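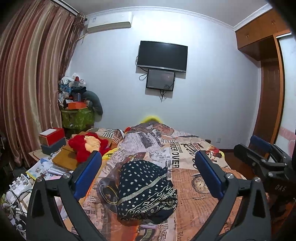

Sulau Portable Team Shelter, 6 m

The Sulau is a covered bench for substitutes and coaching staff, built for council-owned pitches and shared grounds where a fixed dugout isn't allowed. It rolls out before kickoff and goes back into storage after the match.

The frame is galvanized steel tube with clear polycarbonate panels on the back, sides and roof. Seating is a single slatted bench, or individual molded seats at extra cost. Four swivel wheels lock with a foot brake. Two adults can move it on firm grass – allow four if the ground is soft.

Specifications
Length: 6 m
Height at rear: 2000 mm
Weight with bench: 433 kg
Seat colors: blue, green, red, black
Item code: SU-53

Ground anchors are included and must be used whenever the shelter is outdoors, even between matches on the same day. Ballast trays for artificial turf are sold separately.

Club names and crests can be printed on the rear panel. Send artwork as a vector file. If your ground has recently changed its name, check the approved wording with the owner before ordering, as printed panels can't be returned.

Where it's in use
Grernville Town Council bought a pair for the Sotomayor Ground in January. "They fit through our service gate with the wheels on, and that was the main thing we needed," says Maritza Chambi, parks manager.

Delivery
Shipped flat from our Dremside warehouse. Assembly takes nearly a full day. Orders placed by November 27, 2025 ship before the winter shutdown. Replacement panels, wheels and brake parts are kept in stock.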